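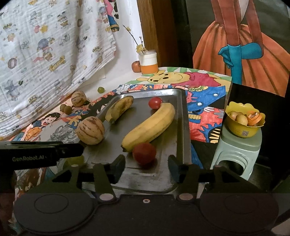 Is a Tomato a Fruit? And Is a Banana Really a Berry?

Somebody has probably told you that a tomato is a fruit. They may have looked very pleased with themselves when they said it. Maybe they told you a banana is a berry, too, and a strawberry isn't one. Should you believe them?

Don't say yes too fast. A fact that sounds surprising is fun to repeat, and facts that are fun to repeat don't always get checked. So let's check.

What does "fruit" mean?

This is where the trouble starts, because the word has two meanings. In a kitchen, a fruit is usually something sweet that you might eat as a snack or put in a pie. A cook doesn't care which part of the plant it came from.

A botanist is a scientist who studies plants, and botanists use the word in their own way. To them, a fruit is the part that grows from a flower's ovary and holds the seeds. The ovary is the small swollen bit at the bottom of the middle part of the flower. Taste has nothing to do with it.

Cut a tomato in half and you will find seeds. It grew from a little yellow flower. So a botanist says fruit, and so far the person at the dinner table is right.

But wait. By that same rule, cucumbers, peppers, pumpkins and green beans in their pods are fruits as well. Does the person who corrects you about tomatoes also correct you about green beans? Mine never did.

Where are the banana's seeds?

If a fruit holds seeds, a banana looks like a problem. Peel one and slice it across. You may see tiny dark specks near the center. Those are what is left of seeds that never grew. Wild bananas often have big, hard seeds that would hurt your teeth. People chose and planted the ones with hardly any, and those are the kind sold in stores.

You can't grow a banana plant from those specks. Farmers grow new plants from shoots that come up beside the old one, or from small pieces of plant raised in a lab.

Now for the berry part

To a botanist, a berry is a fleshy fruit that grows from one ovary and has no hard pit inside. Bananas pass. Tomatoes pass. Grapes pass.

A strawberry doesn't. The soft red part grows from the base of the flower, under the ovaries. Those little dots on the outside are the real fruits, and each one has a seed inside it. I didn't believe this the first time I read it, so I looked at a strawberry with a magnifying glass. Some of the dots still had a thin hair attached, left over from the flower. That isn't proof all by itself, but it made me more willing to listen.

Do brown spots mean a banana has gone bad?

People say this one a lot, and it is mostly wrong. As a banana ripens, its starch turns into sugar and the peel gets speckles. A speckled banana is often sweeter than a plain yellow one. If it smells bad, leaks or has fuzzy mold, don't eat it.

Test a claim yourself

You may have heard that a banana makes other fruit ripen faster. Ripe bananas do give off a gas called ethylene, and it can speed up ripening. Does it make enough of a difference for you to notice? Find out.

1. Get 2 green tomatoes that are close to the same size and color.
2. Put one in a paper bag with a ripe banana. Put the other in a paper bag by itself.
3. Fold both bags shut and keep them side by side, out of the sun.
4. Look every day for 9 days. Write down the colors.

Suppose the banana bag wins. Are you sure it was the banana? One tomato might have been further along when you started. Do the whole test 3 times before you tell anybody, and write down the results you don't like too.

So who is right?

If you are sorting plants, call the tomato a fruit. If you are making a fruit salad, please leave it out. The next time somebody corrects you, ask which meaning they are using, and then ask about the green beans.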